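The Office of Audience Relations at Samero Pictures opened at nine each morning, and by nine on Wednesday there were already 35 letters in the tray for Taha Naciri. All of them were addressed to Captain Nostside, who did not exist.

The Captain was the lead character in a film to be released in July. The department had given him a mailing address, a telephone line and a short official biography, and the public had been invited to write. It was the responsibility of Mr. Naciri to reply on the Captain's behalf, in accordance with the approved guidance, which ran to 18 pages and had been amended twice.

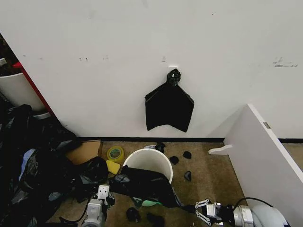 A black bag on its hook against the office wall.

The guidance was clear on most points. The Captain did not discuss the ending. The Captain did not express a view on other captains. Where a correspondent asked whether the Captain was lonely at sea, the reply was to state that he was grateful for the concern and looked forward to seeing the correspondent in theaters.

Mr. Naciri had sent almost 200 such replies without incident. The letter he opened fourth that morning was written in pencil on lined paper. The writer stated that she had served as a deckhand on the freighter Thambiah, that the Captain had been her commanding officer, and that he still owed her a coat.

He consulted the guidance. The Thambiah was not mentioned in it. He then consulted the script, which was kept in a locked drawer and which he was permitted to read in the presence of a supervisor. His supervisor stood beside him and looked out of the window while he turned the pages.
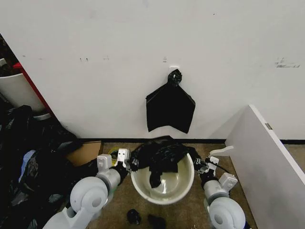 The Thambiah appeared in a single scene, which had been removed before filming. In it, the Captain took a coat from a deckhand during a storm and promised to return it.

"Who has seen this draft?" Mr. Naciri asked.

"The writer," said his supervisor. "You. Myself, in a general sense."

The matter was referred to Werkby, the agency retained to manage the campaign. Werkby replied by two o'clock. The agency had no record of the correspondent, had not placed the letter, and wished to congratulate whoever had. It recommended that the standard reply be issued.
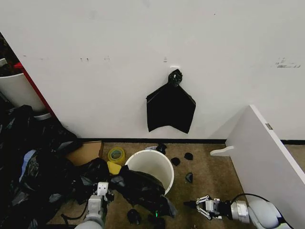 The wall, with the bin standing at the left.

Mr. Naciri prepared the standard reply. He thanked the correspondent for her interest and informed her of the release month. He signed it in the Captain's hand, which he had practiced over the winter and which by now came to him more easily than his own. He placed it in the outgoing tray and returned to the remaining letters.

At ten minutes to five he took it out again.
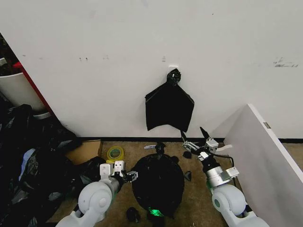 The second reply was not submitted for approval. It stated that the Captain remembered the night in question, that the coat had kept him alive, and that he regretted the delay. It asked for her size.

He entered the letter in the register as closed. Then he put on his own coat, found it heavier than he recalled, and stood for some time in the corridor with his hand in the pocket, which was full of salt.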